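Meuble à étagères avec plan de travail intégré

Le meuble à étagères avec plan de travail intégré, parfois appelé bureau-bibliothèque ou combiné à gradins, est un meuble de rangement domestique qui associe des tablettes superposées à une surface horizontale plus profonde, placée à hauteur de table. Il est employé principalement dans les chambres d'enfants, les studios et les pièces à usage mixte, où il réunit l'étude, le jeu et l'exposition d'objets personnels.

Structure

Le meuble se compose de deux panneaux latéraux, d'un fond et, dans les modèles larges, d'un montant vertical qui partage l'ensemble en deux travées. Ce montant réduit la portée des tablettes et limite leur flexion. Il offre aussi une séparation visuelle utile lorsque deux enfants se partagent le même meuble, chacun disposant alors de sa travée.

Les tablettes supérieures ont une profondeur moindre que celle du plan. Un retrait de 300 mm est courant et laisse un dégagement suffisant pour écrire ou disposer des jouets. Le blanc demeure la finition la plus répandue. Dans les logements exigus, la fixation au mur par équerres est recommandée, en particulier lorsque la charge est concentrée en hauteur.
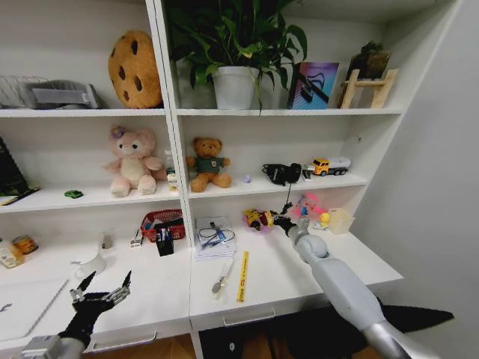
Répartition des objets

L'usage distingue généralement les objets d'exposition de ceux que l'on manipule chaque jour. La tablette haute reçoit les plantes en pot, les cadres, les petits chevalets et les coussins décoratifs. Les plantes à feuillage large y trouvent l'espace vertical qui leur manque aux niveaux inférieurs, sous réserve d'un cache-pot étanche.

Les tablettes intermédiaires accueillent les peluches, les véhicules miniatures, les livres et les accessoires tels que les casques audio. Les peluches assises, ours en particulier, servent fréquemment de repère à l'enfant pour remettre les autres objets à leur place. Les câbles laissés pendants au bord d'une tablette constituent un défaut de rangement courant : on leur préfère un crochet latéral ou une boîte.

Le plan de travail concentre l'activité et, par conséquent, le désordre. Satish Dwivedi, auteur d'un traité sur l'aménagement des petites pièces, préconise de le dégager en premier lieu, puis de remonter vers les tablettes. Cette progression, dite méthode de Clernham, a été reprise dans plusieurs guides destinés aux familles.

Modèles

Le fabricant Mishra a contribué à la diffusion de ce type de meuble avec la série Edimdale, proposée en 2 largeurs. La version large comporte un montant central ; la version étroite en est dépourvue. Le catalogue de la maison Clatuden répertorie 3,517 références de mobilier de rangement, parmi lesquelles figurent plusieurs variantes à plan rabattable.

Entretien

Les surfaces claires se dépoussièrent au chiffon doux. Les auréoles laissées par les pots s'atténuent à l'eau savonneuse, appliquée sans excès près des chants. Les tablettes amovibles peuvent être retournées en cas de déformation légère.

Voir aussi : bibliothèque murale, bureau d'enfant, coffre à jouets, secrétaire.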